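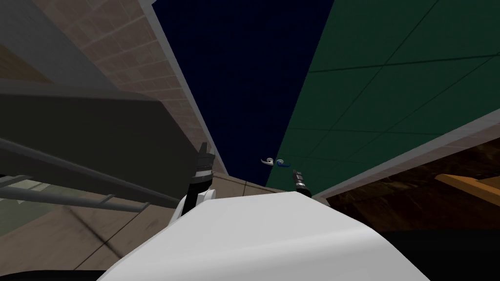
瓷砖缝发黑,十有八九是皂垢和水垢混在一起,先别急着上漂白水!我家厨房和浴室的砖缝折腾过好几轮,最后留下来的办法特别简单,材料家里基本都有。

先说日常的。小苏打加一点点温水,调成牙膏那么稠,用旧牙刷抹到缝里,放11分钟左右也行,放久一点更好,趁这会儿正好去把灶台擦了。然后顺着缝刷,别横着刷,横着刷全蹭到砖面上去了。刷完用湿抹布带走,再拿干布擦一遍。干布这一步千万别省,我以前老偷懒,水印一道一道的,看着比没擦还脏。

油烟重的地方(灶台后面那一片,懂的都懂)小苏打就有点吃力了。我会用300毫升热水化两勺食用碱,戴上手套,把厨房纸浸透了贴在墙上敷着。揭下来的时候纸是黄的,特别解压!仿砖纹的墙面凹凸多,纸贴不牢,改用喷壶加软毛刷,从下往上喷,不容易留下流淌的印子。

白醋我只用在釉面瓷砖和玻璃上。大理石、水磨石一滴都别沾,会失光。还有,醋和含氯的漂白水绝对不能一起用,也别前脚后脚地用,中间一定要冲干净、开窗。

再说补缝。刮掉松动的旧料,深度有2毫米以上再补新的,太浅了挂不住。填缝剂一次别调多,小半碗足够,干得比想象中快。我在Onby的五金区买过一把橡胶小刮板,用了五年多还是软的,真好用!抹的时候斜着走,跟砖缝成个角度,料就不会被带出来。等表面发白了,用拧得很干的海绵轻轻收一遍。

颜色怎么挑?深绿、墨绿的砖我喜欢配浅灰缝,耐脏,也显得清爽。纯白缝好看是好看,厨房里就算了吧。

门把手顺手也擦擦,尤其是执手那种,底座一圈最藏灰。棉签蘸点洗洁精水转一圈就出来了,螺丝松了顺便拧紧。

补充(12/22/23):有朋友留言问冬天能不能补缝。能,室温别低于5度就行,干的时间要拉长,那两天洗澡先凑合一下。我去年是五月补的,开着窗,第二天就干透啦。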